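The Case for the Bed as a Folding Table

Denim is heavy, it holds a crease, and it does not like small surfaces. Anyone who has tried to fold a long denim dress or a wide skirt on top of a dryer knows how it goes. Half of it slides off and pulls the rest down.

A bed solves most of that. It is usually the largest flat surface in the home, and it is about hip height for most adults. The blanket also has some grip, so fabric laid on it tends to stay where you put it. A slick comforter is worse. Fold that back first and work on the blanket underneath.

Start by laying the garment out full length and finding the seams. Seams are the part of denim that won't move, and if they are twisted the fold will be twisted too. Pull each side seam straight from both ends, then smooth the cloth between them with a flat hand, working outward. Pockets come next. Reach in and push the lining flat, or it will leave a lump that shows through every layer on top of it.

Creases that fan out from one point mean the cloth is being pulled there. Let go of that spot, lift the nearest edge and set it down again.
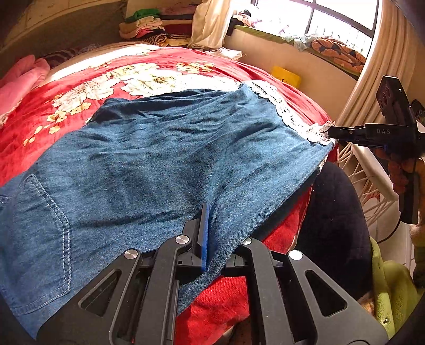 Vija Ozoliņš would leave the pockets until last and start with the trim, on the grounds that a lace edge folded under the weight of denim stays crushed until the next wash. She lays the lace out with her fingers, scallop by scallop, and only then touches the rest. On a long piece she wants a second pair of hands at the far corner.

It is a fair point. Cotton lace and denim behave differently in the same load. The denim dries stiff and the lace dries curled, and a fold that suits one can ruin the other. When a garment has both, turn the trimmed edge to the inside of the last fold, where nothing presses on it, and put the piece at the top of the stack.

For storage, three folds are enough. Bring one side over to the middle, then the other, then fold the hem up to the waist. A fourth makes the bundle too thick for a normal drawer. If the shelf is deep, roll it from the hem, loosely. Hangers are fine for a light skirt, but a full denim dress can stretch at the shoulders over a season.

Put it away fully dry. Check the pocket corners and the waistband, which stay damp longest.

Comments (3)

lullidero
I do mine on the bed too but I shake everything out first, twice, by the hem. Saves a lot of smoothing.

Hsiao
What about ironing the lace? Mine went shiny.

M. Sarko
Iron it from the back with a thin towel over it. Low heat.

Related
Drying Denim Indoors in May
How Many Blankets Does a Bed Need?
Lace Trim: Wash It or Take It Off?
Closet Shelves for Under 100 Dollars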